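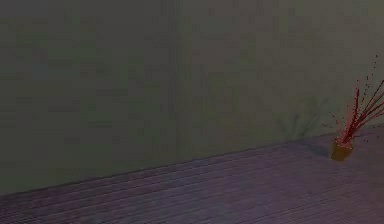 Kirside Regatta Results Archive
Data card and read-me notes

Summary

The Kirside Regatta Results Archive is a set of race results from the rowing regattas held on the Kirside course. It covers sculling and sweep events from single sculls to eights, at junior, club, senior and masters level. The archive contains 2,424 race records. Each record describes one race, and the crews entered in that race are held in a separate file linked by race number.

The archive is kept by the Welum Rowing Records Office. Kvido Šindelář is responsible for its content and Telmo Palacios for the files and the checking scripts.

Contents of the release

races.csv: one row for each race, including heats, repechages, semi-finals and finals.
crews.csv: one row for each crew in each race, with club, lane, finishing place and time.
seats.csv: one row for each rower or cox in each crew, where a crew list was published.
clubs.csv: club names, short codes and former names.
corrections.txt: changes made since the previous release, with the name of the person who approved each one.

All files are plain text in UTF-8. Fields are separated by commas. Names are given with their accents as the competitor's club supplied them, and users are asked not to remove these when republishing results.

Main fields in races.csv

race_id: the permanent number of the race. Numbers are never reused, even when a record is withdrawn.
season: the season in which the race was held. A season is named after the year in which it ends.
event_code: the boat class and category, for example M2X for men's double sculls or W4- for women's coxless fours. Masters events carry the age band as a final letter.
round: H for heat, R for repechage, S for semi-final, FA for A final, FB for B final and so on.
distance_m: the distance raced, in metres.
start_time: the scheduled start, local time, on the 24-hour clock. Actual start times were not recorded consistently and are not included.
wind: head, tail, cross or calm, as written by the umpire. Blank where the umpire made no entry.
status: complete, rerow, abandoned or void.

Main fields in crews.csv

race_id: as above.
club_code: the code of the entering club. Composite crews have the codes of all clubs joined by a plus sign, the club of the stroke first.
lane: the lane drawn. Where lanes were changed on the water, the lane rowed is given and the change is noted in the remarks field.
place: finishing place within the race.
time_s: finishing time in seconds, to two decimal places where the timing equipment allowed it and to one place otherwise.
result_note: DNS for did not start, DNF for did not finish, EXC for excluded, DH for dead heat.

Sources

Results were taken from three kinds of material: printed programmes marked up by the finish judges, the result sheets posted at the boathouse after each session, and, for later seasons, the output of the Prorkeo timing system. Where sources disagreed, the signed sheet of the finish judge was preferred. If no signed sheet survived, the time was taken from the posted result and the record was marked with the letter P in the remarks field.

About 380 records carry this mark. They are considered reliable for finishing order but should be used with care where small differences in time matter.

Checking

Every race was entered twice, by different people, and the two versions were compared. Differences were settled against the source. The scripts then tested that finishing places agreed with finishing times, that no lane was used more than once in a race, and that every crew in a final had also raced in an earlier round where earlier rounds were held. Races that failed a test were examined by hand. Some failures turned out to be faithful copies of an error in the source, and in those cases the published result stands and the difficulty is explained in the remarks.

Known limitations

Crew lists are incomplete for the earlier seasons, and substitutions made on the morning of racing were often not written down. A name in seats.csv therefore shows who was listed for the seat and is not proof that the person rowed.

The finish line was moved when the Patrício landing stage was built. Times recorded before and after the move should not be compared directly. The field course_version has the value 1 for the old line and 2 for the present line.

Junior events in the first seasons were sometimes raced with two age groups on the water together. These are held as a single race, with the age group given against each crew.

Times are not adjusted for wind or stream. The archive should not be used to establish course records without reference to the office, which keeps a separate list.

Masters handicaps are a further source of confusion. The time_s field always holds the raw time. The adjusted time, where one was applied, is in adj_time_s, and the finishing place follows the adjusted time.

Personal information

The archive holds the names of competitors as published in regatta programmes. It does not hold dates of birth, addresses, weights or medical details. Competitors who were under 18 at the time of racing are shown by initials and surname only. Any competitor may ask for a name to be withheld, and the entry will then read "name withheld" in the next release. The race result itself is kept.

Use and citation

The files may be used free of charge for research, club histories, journalism and teaching. Commercial use requires written permission from the office. Publications that draw on the archive should cite it as: Welum Rowing Records Office, Kirside Regatta Results Archive, followed by the release number shown in the first line of corrections.txt.

Corrections

Corrections are welcome and should be sent to the office in writing, giving the race_id, the field concerned, the proposed value and the evidence for it. A copy of a programme, result sheet or newspaper report is normally sufficient. Personal recollection will be kept on file but will not by itself lead to a change.

Updates

A new release is prepared each December, after the close of the protest period for the season. Results still under appeal at that time are left out and added in the following release. Earlier releases are kept and can be supplied on request.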